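Packing area floor: where does the mop bucket live?

Forum: Small Shop and Warehouse > Housekeeping

rarebitmaker
Posted 10 Sep 2019

We rent one bay of the old Doherty building and share it with a stretch wrapper, a pallet of Eka cartons and whatever the last shift felt like leaving behind. I painted yellow lines in there last November. I was very proud of them. I used up 14 rolls of masking tape and most of a weekend.

Since then the lines have mostly served as a suggestion. The area past the line is for recycling, it has a green floor sticker, and I paid for the sticker. What drifts over there is everything with wheels, plus the mop bucket, which has now been "temporarily" against the back wall for longer than two of our employees have worked here.
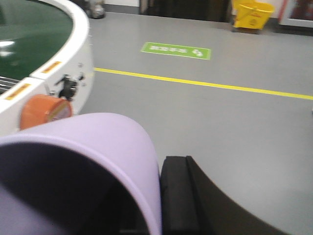
My question is whether I should give up and give the bucket an official home, or keep rolling it back to the janitor closet every morning like a man with a hobby. The closet is 67 steps away. Yes, I counted, I was annoyed.

Second question, tape. Every roll we own ends up next to the machine. We have a tape rack. It was made for us and it holds six rolls and a grudge.

dockplate_dan
Senior member

Give it a home. If people keep putting a thing in the same spot, that's where the thing goes. You don't get a vote. Paint a box for it and move on with your life.

Also 67 steps is a long way to carry a wet mop. I'd hide it against your wall too.

veken_refugee

Disagree with Dan. Paint a box for the bucket and by next month there's a broom in it, then a busted pallet jack. I did five years at Veken and we had boxes painted for the boxes. Put a hook and a drain in the closet, make the closet less horrible, and the bucket will go home.

For the tape, hang a rod at the machine. People want it where they use it. The rack is probably on the wrong wall.

rarebitmaker

The rack is on the wrong wall. It is on the only wall that had studs.

There is a drain in the closet. There is also a shelf at forehead height.

dockplate_dan

So move the shelf? I think we found your bucket problem.

pallet_of_regret

How are the floor stickers holding up? We bought a batch from Rarinside at 50 bucks and the corners lifted as soon as a pallet jack looked at them.

rarebitmaker

Fine so far, but nothing heavy goes over that part. Clean the floor with degreaser first and let it dry overnight. I skipped the overnight bit on the first one and it left with somebody's boot.

veken_refugee

Please don't paint a box for the bucket.

rarebitmaker

I've got half a can of yellow left and no self-control. Shelf comes down tomorrow, then I'll decide.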